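3.2 Objects and work surface

The naming study used small things of the sort that collect on a worktop in a shared workshop. We wanted objects that most people would recognise as belonging there but would not all call by the same name. Mirko Negri and Vandana Shukla drew up a first list at the Mumgate site, and Pramila Agarwal went through it with us and struck out anything that had its name printed on it in large letters, as well as anything with only one likely name (a teaspoon, a pencil).

All sessions took place at a light wooden table with a visible grain. A plain cloth was tried first and dropped. People smoothed it, and two of them spent part of the session talking about it. The bare wood drew few remarks, and both bright and dark things show up well on it. Marks and scuffs on the surface were left as they were.

The objects fall into two groups. The first holds things with a clear use, or at least a shape that suggests one, such as a handle or a tip. The second holds parts: rings, caps, stoppers and short offcuts whose use depends on something else that is not on the table. We expected the second group to give a wider spread of names.
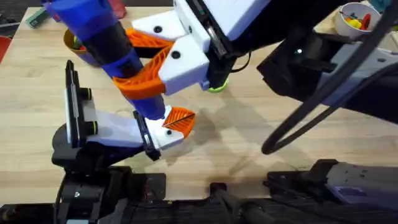 Colour was not controlled. An earlier version of the study, run at Solanki, had painted every object grey, and the people taking part found this odd enough to ask about it. Grey parts were also more often given the same few names ("bit", "piece", "thing"). With the colours left in, people used them freely — "the blue one", "the green ring" — and we treated a colour word as part of the name only when it came with a noun other than "one" or "thing".

Each person was asked to say what they would call an object if they needed someone across the table to pass it to them. We did not ask what the object was. In the Solanki version the question had been "What is this?", and several people took it as a test and would not answer unless they were sure. The new wording gave shorter answers and very few refusals.

Answers were spoken and written down by one of two note-takers, Girish Sengar or Vandana Srivastava. Spelling was made uniform afterwards. Where a person gave two names, the first was kept and the second entered in a separate column, which is not used here.

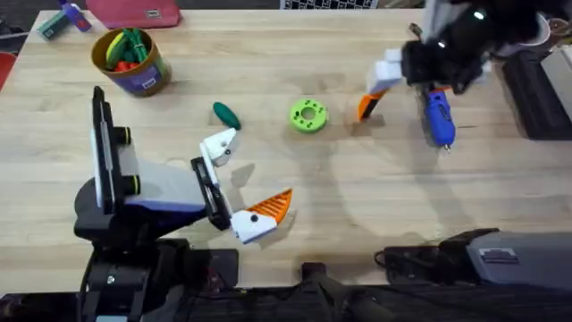 Figure 3. Lime-green ring and dark green elongated object on the tabletop, with the blue handheld tool above the wood, tip down.

We collected 622 answers. Fifteen were left out, either because the note could not be read or because the person was plainly naming a different object, leaving 607. Of these, 400 were for objects in the second group.

The ring was the most useful object in the set. Its large central hole and the small holes around it pulled people in different directions. Those who attended to the overall shape said "ring", "washer" or "doughnut". Those who attended to the small holes chose words for something that turns or holds thread, such as "spool end" or "wheel". Very few mentioned both features in one name.

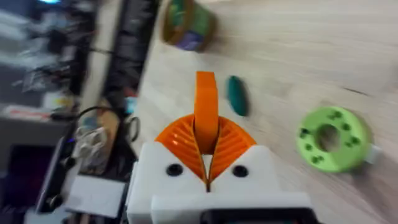 Distance mattered more than we had planned for. A person seated at the near side of the table could make out the holes; a person at the far side often could not, and fell back on shape and colour. Seats were not assigned in the first two sessions, so we cannot separate this from other differences between people. From the third session on, seats were given out in order of arrival and noted on the sheet.

The small dark elongated piece was named mostly after food. "Pickle" and "olive" both came up, and so did "bean". People who gave a food name usually said they did not think it was food, which suggests the request to have it passed was taken in the spirit we meant. Blue objects with a tip were named by supposed use, and the names disagreed widely from one person to the next. 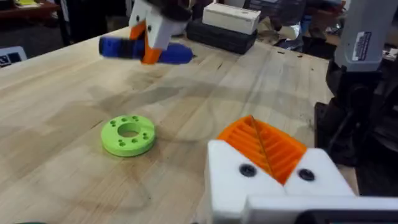
3.3 Grouping the names

Names were sorted by hand into four classes: shape, use, likeness and place-holder. Shape names refer to form alone ("ring", "tube"). Use names say what the thing is for, whether or not the speaker is right. Likeness names borrow from some other thing, as with the food words above. Place-holders carry no information by themselves and were kept as their own class even when a colour came before them.

Negri and Agarwal sorted the full list separately. Most of the disagreements concerned "washer", which one had read as a shape and the other as a use. We settled on use, following the earlier Dritberg list, and left the remaining cases with the class chosen by the first sorter. Compound names were sorted by their last noun, so that "spool end" went in under "end" and was counted as shape.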